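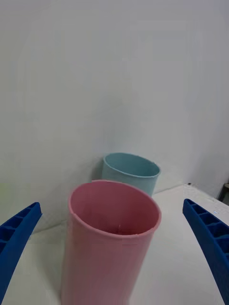 News Release | Community and Workplace Programs

Gollura Opens Reusable Cup Program to Independent Cafés in Suvstead

SUVSTEAD – Gollura, the regional tableware and reuse service, today announced that its reusable cup program will open to independent cafés, bakeries and lunch counters throughout Suvstead beginning in September. The program has until now been available only to office buildings and schools.

Participating businesses will receive a supply of cups, a return bin and scheduled pickup. Customers may borrow a cup at one location and return it at any other within 30 days. No deposit is charged at the time of purchase. A fee of 3 dollars applies to cups that are not returned.

"Small food businesses have asked us for a long time when they could take part," said Hywel Mostyn, managing director of Gollura. "Most of them do not have the floor space for a commercial dishwasher, and they should not need one in order to offer their customers a cup that can be used again."

Cups will be collected, washed and inspected at the company's Piketti facility, which added a second wash line earlier this year. Any cup that shows cracks or deep scratches is withdrawn and sent for recycling. Clean stock is delivered before 6 a.m. on every day of service except Sunday.

The bakery chain Räsänen will be the first to join, with cups available at all 5 of its Suvstead shops. The chain tested the service at its Market Street counter over the winter – a period in which hot drinks make up the greater part of its sales.

"Our staff were concerned about lines at the register," said Minttu Kokkonen, head of retail operations at Räsänen. "Lending a cup takes one scan. We changed the position of the return bin twice during the trial, and after that we had very few questions from customers."

Businesses may enroll for a minimum term of 2 months. Pricing is based on the number of cups washed, and there is no charge for delivery within the city limits. Locations outside the city will be considered as pickup routes are extended.

Applications are open now through the Gollura website. Owners who wish to see the wash facility before enrolling may request a visit through the same form.

Media contact: Gollura Press Office, Suvstead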